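2022-05-28
Bench notes, fruit table

Cloth is on. It is the one with the pale green smiling clouds, the plain ones all being in the wash, and it has kept its fold creases in spite of my leaning on them. Zuzanna Cieślak says iron it. Zuzanna Cieślak is welcome to the iron.

On the table: tomatoes, oranges with bits of stem still on, and the brown lump. The lump came in the Vandell bag with no label. I have it down as "brown, rough" until someone owns up. Please do not taste it to find out.

Tomatoes first. Skins look decent, good shine on top. The last lot from Neagu went soft in 2 days and I wrote a long paragraph about it in December that I now find embarrassing.
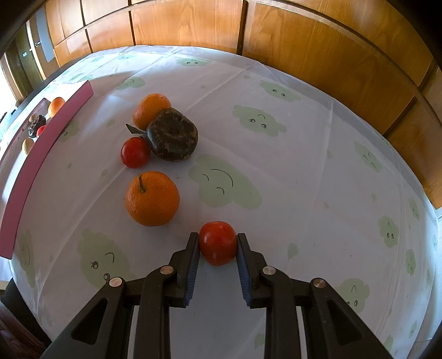
Oranges

Nicer to work with than tomatoes, and they forgive a squeeze. Leave the stems and leaves alone. Somebody trimmed the previous batch very neatly and we could no longer tell which way up anything was. Scale still reads 2 g with nothing on it, so subtract that or zero it, but pick one and write down which. Check weight is the 100 g one in the Lultier tin.

Pink-sided tray stays on the left. I know it gets in the way of the drawer.
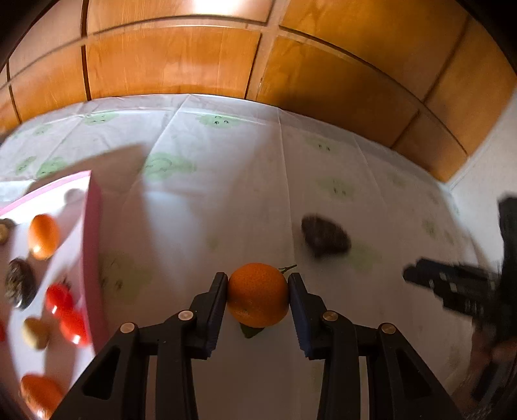 Mandarin, leaf on, with the brown lump behind.

To do: ask Uvia for plain tablecloths. Find page 61 of the old notebook, which has the storage temperatures and, I think, my lunch order. Eat the tomatoes before they turn.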